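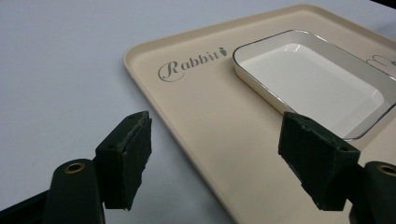 A small white enamel dish on a beige tray lettered "Rabbit".

Serving tray

A serving tray is a flat, shallow vessel used to carry food, drink, or tableware, or to hold smaller dishes together on a table. Most trays have a raised rim that keeps the contents from sliding off. Trays are made in wood, metal, glass, ceramic, bamboo fiber, and various plastics, and may be plain, painted, or printed. The word is also used for shallow containers that are never carried, such as the tray kept on a dresser for keys and coins.

Shape

Rectangular trays are the most common form in household use. They store upright in a narrow space and make good use of a rectangular table. Round and oval trays are more often seen in bars and restaurants, where the server turns with the tray on one hand and a corner would get in the way.

The corners of a rectangular tray may be square or rounded. Wooden trays built from separate boards usually have square corners, joined with glue, nails, or dovetails. Trays that are molded or pressed from a single piece usually have rounded ones. A rounded corner is easier to wipe out and less likely to chip or dent when the tray is knocked against a door frame.

Rim height varies with purpose. A low rim, often less than an inch, is enough for plates and small dishes and lets a person reach the food from the side. Butler's trays and bed trays have higher sides, in many cases with cut-out handles. Trays without handles are lifted by the rim, which may be rolled outward or thickened to give the fingers a grip.

Decoration

The flat base is the largest surface on a tray and carries most of the decoration. Early painted trays showed landscapes, flowers, and fruit. Brewery and soft drink trays carried advertising, and many are now collected. Printed trays sold for home use often have only a word or short phrase on the base, sometimes with a small motif next to it. Animal names, plant names, and greetings are all common. Script and serif letters with curled flourishes are widely used on trays meant for tea or for children's meals.

Lettering is usually placed near a corner or along one side, so that part of it can still be read when the tray is in use. On trays with text at both ends, a dish set down at one end will often cover some of the wording.

On plastic trays the print may be applied to the surface or sealed under a clear layer. Surface printing wears first where dishes are set down and picked up most often. Scouring pads speed this up.

Use with smaller dishes

Trays are often paired with one or more smaller dishes that sit inside the rim. The small dish holds food that is wet or loose, such as pickles, berries, butter, or sauce, and the open part of the tray is left for bread, crackers, or a cup. Enamel dishes are a frequent choice for this. Enamelware is steel or iron coated with fused glass. It does not take up odors and can be chilled before use, though the coating chips if the dish is dropped.

In the town of Savdale, a tray set with one small dish is the usual way of serving a mid-morning snack, and cafes there list it on the menu simply as "a tray." During Festach, the local harvest fair held each October, stalls rent trays against a deposit and take them back at the end of the day.

Manufacture

Molded trays are formed under heat and pressure in a two-part metal die. The Grecu works, which made household trays and dish sets, offered 39 patterns at its height, most of them on the same 2 blank shapes. Its Zimska line had pale bases with gray lettering and was sold with a matching dish. Wooden trays are still made in small shops as well as factories, and metal trays are stamped from sheet and then rolled at the edge.

Care

Most trays are washed by hand with warm water and mild soap. Wooden trays should be dried at once and not left to soak. Some plastic trays can go in a dishwasher at up to 60 °C, but printed ones keep their color longer if they do not. Trays are generally not suitable for oven or microwave use unless marked for it.

See also

Bed tray
Enamelware
Lazy Susan
Platter
Tea set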